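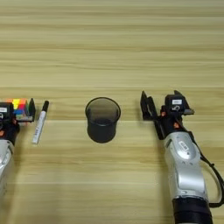 Liesbeth Mertens
List moderator and keeper of the craft room shelves, Stuvham
2025-06-28

Dear all,

I have been meaning to answer Leszek since his message came through, and now the house is quiet and the tea is poured, so please forgive me if I go on a bit. I'll paste his note in for those who joined after it went out:

> On the craft room desks, Leszek Szulc wrote:
>
> I sat down to sign two cards last week and it took me ten
> minutes to find a pen that wrote. There were pens in the drawer,
> pens on the windowsill and pens in the biscuit tin. Could we
> please agree on what belongs on a desk and what doesn't?
> I would vote for one cup with pens in it and nothing else.
> And could somebody tell me whose puzzle cube that is? I moved it
> three times and it kept coming back.
>
> Leszek

Well, Leszek, I laughed out loud at the biscuit tin, and then I went and looked in it and felt a little ashamed. You're quite right. I have put pens in there myself!

I'm all for the cup. I like a black mesh one best (you can see daylight through the sides, so an eraser that has slipped to the bottom doesn't stay there until Christmas). We had a pottery one in my old office at Peeters, a lovely heavy thing, and when we tipped it out in March there was a layer of pencil shavings and paper clips in the bottom that must have gone back years. Mesh lets the crumbs out, of course, but a crumb on a pale wooden table is easily wiped up, and I'd much rather see it than store it.

Where I part ways with you, just slightly, is on "nothing else." I think a marker can live out on the table. If it goes in the cup with everything else it ends up at the back behind the rulers, and then people label the boxes with whatever they can reach, and we get pencil labels that no one can read from the door. A white barrel with a black cap is easy to spot on the wood, and it takes up no room to speak of.
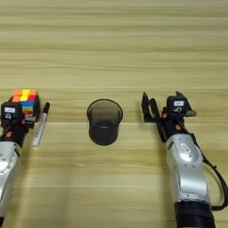 As for the cube, it's mine, or it was my nephew's and has become mine. I can do one side and have never got any further. Tetteh can do the whole thing while talking to you about something else, and he has offered to teach anyone who would like to stay on after the Korari evening. I do think it earns its place. People who come in feeling shy pick it up and fiddle with it, and the next thing you know they're chatting. But I will stop putting it back in your spot, Leszek, I promise. It can go at the far end, by the lamp.

Solomiia asked me separately about the spare pens. My suggestion is that we test them all on scrap paper, keep the good ones in the top drawer, and let the rest go. Gerrit has a bag of 314 from the Dukar clear-out, if you please, and he counted them, so there is no danger of running short. He's bringing them over on the next work morning. Bring old envelopes for scribbling on if you have any.

I'll wipe the tables down beforehand and put the biscuit tin back to its proper use. Lemon or ginger, let me know, and if you have a view about the marker please write to the whole list so Leszek can see it too.

Warmly,
Liesbeth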